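Recording two-handed garment episodes with hand-held grippers

These notes cover one complete recording session for the Skudance student project, from charging the grippers to handing the files over for training. They assume you have already assembled a pair of grippers and can log in to Kisinar, the club's recording program. Assembly and firmware are covered in separate pages listed at the end.

The task used throughout is "spread and fold, long sleeves, on a bed". Table tasks follow the same steps with a different preset.

What you need

- 2 hand-held grippers, charged, marked L and R
- the calibration board
- a laptop with Kisinar installed and at least 200 GB free
- garments from the task sheet
- a bed you can reach from both long sides, or from one long side and the foot
- a second person to run the laptop

One person can do everything with the foot pedal, but the failure labels suffer and the session takes far longer.
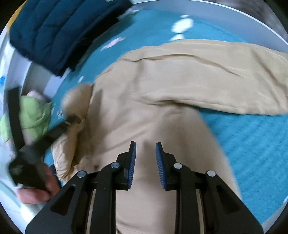 Flakthorpe, October

The instructions below replace the spring version. The main changes are the order of calibration and the rule about pauses. If you recorded under the old rule, leave your files as they are and set the protocol field to 1 when you upload them.

1. Prepare the bed

Use whatever bedding is on the bed. A printed cover is preferable to a plain one, as the tracker needs texture to hold position when the camera is close to the cloth. Pull the cover flat enough that there are no ridges higher than a finger. Do not iron it.

Other clothes may stay on the bed. Real bedrooms have things in them, and the policy has to cope with that. The only requirement is enough free area to open out both sleeves. If a sleeve has to hang over the side, that is acceptable for spreading but not for the final fold.

Switch the room light on and leave it on. Curtains can be open or closed, but must not be moved once calibration has been done.

2. Calibrate the jaws

Connect the left gripper first. In Kisinar, choose Device, then Jaw range.

a. Close the jaws fully with light pressure. Press Set.
b. Open them fully. Press Set.
c. Open and close five times at an even speed. The plotted line should return to the same two values each time.

If the closed value drifts by more than 1 mm, the pad has probably moved on its finger. Take it off, clean both faces, refit it and start again. Pads fitted with the ridges running along the finger will slip on smooth linings, so check the direction while you are there.

Repeat for the right gripper. Kisinar does not stop you saving the left values to the right device. Check the letter in the title bar before each Set.

3. Calibrate position

Lay the calibration board in the middle of the bed. Hold each gripper over it at a height of 40 cm and move slowly in a figure of eight until the bar turns green. Then do a short pass with both grippers together, so that each appears in the other's view at least once. This pass fixes the distance between the two tracks. Skipping it is the most common cause of rejected sessions.

Remove the board before recording. Boards left under the garment have cost us several afternoons.

4. Set the start state

Each garment has three start states: heaped, half open and laid out. The task sheet gives the order. To make a heap, lift the garment by one point at shoulder height and let it drop. For half open, drop it in the same way and then free one sleeve by hand. Laid out means front up, both sleeves away from the body and the neck opening visible.

Coats are heavier than the shirts most people learn on. Fasten nothing and empty the pockets. Trimmed collars and hoods should be left facing whichever way they fall.

5. Record

Start with the jaws open and both grippers still, above the bed. The laptop operator says "go" and presses record. Wait one second, then begin.

Grip cloth across a seam or a folded edge where you can. A single layer pinched in the middle tends to slide out once the weight comes on. For a long sleeve, take the cuff with one gripper and steady the shoulder with the other, then pull away from the body along the line of the sleeve.

Keep the movement at the pace you would use with your own hands if you were slightly tired. Fast swings blur the picture and the tracker falls back on the motion sensor, which is good for perhaps half a second.

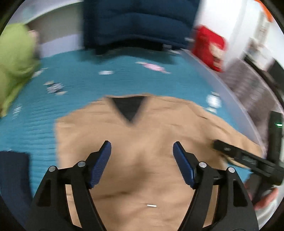
Once the sleeves are straight, move both grippers clear of the garment before starting the first fold. The software uses that gap to split the episode into its two parts, and it looks for both jaws open at a height of more than 10 cm. A gripper resting on the cloth will not trigger the split even if its jaws are open.

Fold order for long sleeves:

a. Left sleeve across the body.
b. Right sleeve across the body, on top of the left.
c. Bottom edge up to the middle.
d. Middle up to the shoulders.

For coats, stop after step c. The last fold needs more lift than one hand can give comfortably and the results have not been repeatable.

Pauses of up to two seconds are now allowed anywhere in an episode. Longer pauses end it. Under the old protocol any pause ended the episode, and people rushed.

If you drop the garment, carry on and recover. A recovery is worth keeping. If you touch the garment with your fingers, stop and mark the episode as failed, code H.

6. Label

The laptop operator labels each episode immediately after it ends. There are four fields: garment, start state, result and code. Leave code blank for a clean success.

H - hand contact
T - tracking lost
S - slipped and not recovered
P - pause too long
X - anything else, with a note

Do not leave labelling until the end of the session. We have tried it and the labels could not be trusted.

7. Check before you pack up

Run Check session while the bed is still set up. It takes a few minutes and reports gaps in either track, mismatched lengths and episodes where the jaws never closed. Open the worst three by eye. If two or more show a jump in position, repeat step 3 and record those garments again.

The present set holds 1,247 episodes, of which over 1,000 passed this check. Most of the rejected ones are code T and come from the sessions before the shared pass was added to step 3.

8. Upload

Copy the session folder to the drive marked Caruso, which feeds the training machine. Do not rename anything inside the folder. The training script sorts by file name and will pair the left track of one episode with the right track of another if the numbering is broken. Set protocol to 2. Wait for the checksum line before you unplug.

Common faults

Jaw value stuck at the closed end: cable half out at the handle. Reseat it and repeat step 2 for that gripper only.

Tracks drift apart during the session: someone has moved the bed. Repeat step 3.

Kisinar shows one gripper twice: both have been set to the same letter. Switch both off, then start L, wait for the tone, and start R.

Garment pulls the cover with it: the pads are catching the bedding. Lift the jaw tips by a centimetre before closing. Tucking the cover in at the foot also helps, particularly with light cottons.

Episodes split in the wrong place: usually a gripper that was lifted clear while straightening the second sleeve. The split can be moved by hand in the Edit tab. Save, then run Check session again.

Related pages

Assembling the Skudance gripper, parts 1 and 2
Changing and aligning finger pads
Updating the handle firmware
Kisinar: presets for table tasks
Task sheet: shirts, jumpers and coats
Training on Caruso: booking and queue
Notes for new members, Flakthorpe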